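Carnden Community Garden and Shed — progress report, second instalment
February 2024
Prepared by Dede Sowah, project coordinator

Sorry this is brief in places, I am doing it between the site meeting and school pickup. Financials are in the separate spreadsheet. Happy to talk through any of it by phone.

Where we are up to

Stage one is finished. Stage two is mostly finished. Stage three (the tank and the drip lines) has started but is behind, see further down.

The lease with the Jerdale Bowls Club is signed. Took much longer than we told you it would. The sticking point was the side gate — who locks it, who pays if the lock goes, and whether our people can come through on tournament days. Settled now. We lock it, we pay for it, and on tournament days we use the lane. There is a copy of the lease in the shared folder, the last version, please ignore the two older ones which I can't seem to delete.

Beds

All 14 raised beds are in and filled. Timber sleepers came from Gruvwood, who were good to deal with and swapped the split ones without an argument. The soil was a different story. First delivery was more clay than anything and had building rubble through it, bits of tile and so on. We rang, they came out and had a look, and agreed to take half back. The other half has gone under the path where it can't do any harm. The replacement mix is a proper veggie blend and we have topped it with compost and pea straw.

Two of the beds are the high ones for people who use a chair or can't bend. We originally had these at the back near the shed but moved them to the front after the access visit, as the ground at the back slopes more than the plan showed. Means a shorter roll in from the footpath. Also means the shade sail is now in slightly the wrong spot. We'd like to leave it where it is until winter and see how everyone gets on.

Planting so far — tomatoes, zucchini, silverbeet, basil, beans, a lot of capsicum that has done nothing. The tomatoes went mad in January. Some blossom end rot on the romas, which is a watering problem and our fault, not the soil. Zucchini as you would expect, everybody has had enough zucchini. The corn was knocked flat in the big wind just before Christmas and we pulled it out. Won't do corn again in that corner.

The pumpkin has gone over the fence onto the bowling green side. The club have been nice about it.

Shed

Slab poured, frame up, roof on. Roller door still to come. The first door was made to the wrong width (our measurement, their drawing, bit of both) and the maker split the cost of the remake with us. Your grant money has not been used for our share of that, it came out of the sausage sizzle account.

Power is not on yet. The electrician wants a seperate board and the club wants to see the load figures before they agree. I've sent them. Waiting.

Until the shed can be locked the tools are living in my garage and in the boot of my car. It is workable but only just, and it means sessions can't run unless I am there. Getting that door hung is the thing that would make the most difference to us at the moment.
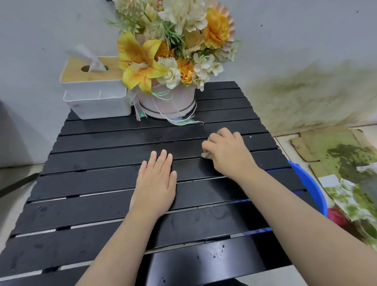
The Saturday-style drop in sessions we described in the application have been changed to after work sessions for the summer. Too hot otherwise. People come from about five and stay till it gets dark, and we get a fair few who couldn't have come in the day. We'll look at it again in autumn once the light goes.

Sessions and people

The seed raising class was full both times we ran it and the pruning one was half empty, which surprised me. I think the pruning one was badly timed, right on top of the school concert. Will re-run in August when there is something worth pruning anyway.

Worm farm class — good. Kids loved it. One family has since set up their own from two old polystyrene boxes.

The Raptis family from the fruit shop on the corner have been giving us their trimmings for the compost, two tubs each morning. This was not in the plan and has made a real difference. We return the tubs rinsed. Only catch is the stickers, we are forever picking stickers out of the compost.

The primary school has asked for a bed of its own. I have said yes in principle for next term, teacher to be with the children at all times, and the school to look after it through the holidays or hand it back. Would like your OK on this as it is a change to who the beds are for.

Water

This is the part that is late. The grant allows for one 3,000 litre tank off the shed roof, with drip lines to every bed. The tank is here. It is sitting on its side next to the fence, tied down. It can't go in until the pad is level and the pad can't be done until the downpipe position is confirmed, and the plumber has moved that twice.

Meanwhile we are hand watering off the club's tap, by agreement, and paying them for it. First bill was $300 which is more than I budgeted. Part of that was a hose left running overnight. We've put a timer on the tap since then and the next bill should be a good deal lower. I have moved $100 across from the printing line to help cover it, as we barely printed anything. Please tell me if you need a form for that.

Drip line fittings are bought and boxed up. Laying it will take a weekend once the tank is plumbed in.

Mulch has helped a lot with the watering. Should have gone on at the start. We held off because of the soil problem and lost some seedlings over it.

Problems and risks

Rabbits. Didn't expect them this close to the main road. They are getting in under the back fence. Mesh dug in along that side, seems to have slowed them down. The lettuce is still being eaten so either it's not all rabbits or there is a gap we haven't found.

Someone has been taking produce before it's ready. Not sure it is a problem really, the garden is meant to be for people to pick from, but it's hard on those who have been watering a plant for two months. We're putting up a sign saying what is ready and what isn't. Wording under discussion, at length.

Insurance renewal is due before the end of the grant period. The quote went up. The club's broker is looking at whether we can be added to theirs.

Too much hangs on me having the keys, the car and the phone. I've raised this before. Two people have said they would share the roster once the shed is open and I will hold them to it.

Changes we are asking you to approve

School bed, as above.

Moving the tank and drip line finish date to the end of autumn.

Leaving the shade sail where it is for now.

Swapping the second noticeboard for a lockable seed cupboard inside the shed. Price is near enough the same. The one noticeboard is plenty, and mice got into the bean seed last month so the cupboard is needed more.

Next three months

Roller door hung and tools moved in. Pad levelled, tank up, plumber back. Power, if the club agrees. Pull out the summer crops, dig in compost, get broad beans, garlic and brassicas in. Netting for the brassicas before the moths find them, last year at home I lost the lot. A working bee on the path, which has washed out at the low end and needs more gravel and an edge.

Open day is pencilled in for after the door is on. You are very welcome to send somebody and I'll give you as much notice as I can.

Receipts are all scanned except the gravel one, which I have got somewhere and will send on.

Dede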